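4.2 Stool height and length of stay

Counter stools are bought in bulk and regretted one at a time. Our second survey asked 13 diners in Dombridge to keep their existing tables and swap only the seating along the counter, using the Fernum stool in its two stock heights. Owners were told the study concerned comfort. Most assumed it concerned money, and filled in the forms with more care as a result.

We collected 374 usable sheets. A further batch came back with gravy on the rating scale and was set aside, although Mayrhofer has argued that gravy is itself a kind of rating. Guests on the taller stool left sooner and complained more about the footrest, a thin rail that sits just below where most feet would like it. Guests on the lower stool stayed for a second coffee and complained about the coffee.

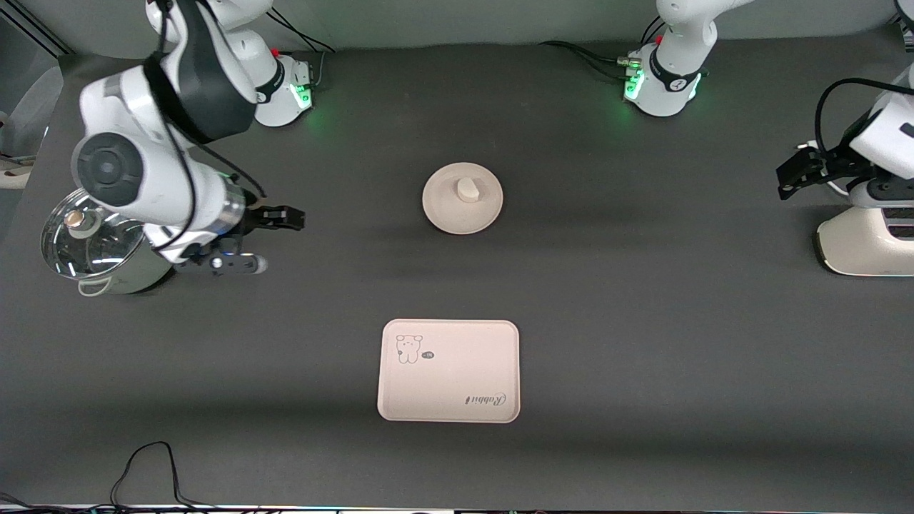 Figure 4. Tabletop with a small set of kitchen items, spaced well apart.

Does a padded seat make up for a badly placed footrest?
Only for the first part of the meal. Padding raised the early scores, but by the time the plates were cleared the padded and bare seats were rated much the same, and the footrest was still being blamed.

Wear was a separate matter. The Furolport frames, rated by their maker for heavy use, were still level in January – the floors under them were less so. Two owners had leveled their stools with folded menus, a repair we had not planned for and could not improve on. Burgi Mayrhofer's earlier checklist (see Section 3) has no line for menus, so these stools were entered as "adjusted."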